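The Long Life of the Shape Sorter
At the Kimville toy library, a foam classic is still among the first things families ask for 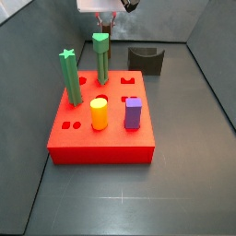
Few playthings have changed as little over the generations as the shape sorter. The materials vary, from painted wood to molded plastic to dense foam, and the number of pieces rises and falls with fashion. The task remains the same. A child takes up a solid shape, studies the openings available, and attempts to bring the two together.

The Kimville Toy Library has lent sorters to local families since it opened, and it now holds 41 of them. Most are boxes with holes in the lid. The foam boards form a smaller group, kept on low shelves near the entrance, and they are borrowed more often than anything else in the early learning section.

"Parents expect the box to be the favorite," said Nikola Michalski, who manages the collection. "In a box, the piece falls through and disappears. On a board, it stays where the child put it, and the child can look at it and change the arrangement."

The large red board is a case in point. Its pegs are tall enough for a small hand to grip well above the surface, and a few of them are considerably taller than the rest. The green star is the piece that children tend to reach for first, and it is also the one that asks the most of them. A cylinder may be turned in any direction and will still enter a round hole. A star must be rotated until its points line up with the recess, and its ridged sides give the fingers something to follow while this is done. The purple block falls between the two in difficulty.

Jadwiga Wieczorek, a preschool teacher whose classroom borrows from the library each October, prefers to introduce the pieces gradually. She begins with the yellow cylinder alone. The block follows once the child places the cylinder with ease, and the star and the rounded triangle are held back until last. The arch, in black, she treats as a separate lesson.

"An arch has a right way around and a wrong way around, and a three-year-old can see that before being able to say it," Wieczorek said. "I do not correct the hand. I wait."

Foam does require some care. The library wipes each board with mild soap and a damp cloth on its return, and presses a dry cloth into every recess, where crumbs collect. Boards are stored flat. Pegs with torn edges are withdrawn, as small fragments may come loose, and families are asked to report bite marks without embarrassment.

Loans run for 9 weeks and may be renewed once. Missing pegs are listed on the card inside the front desk, and a surprising number are returned later by families who have moved a sofa.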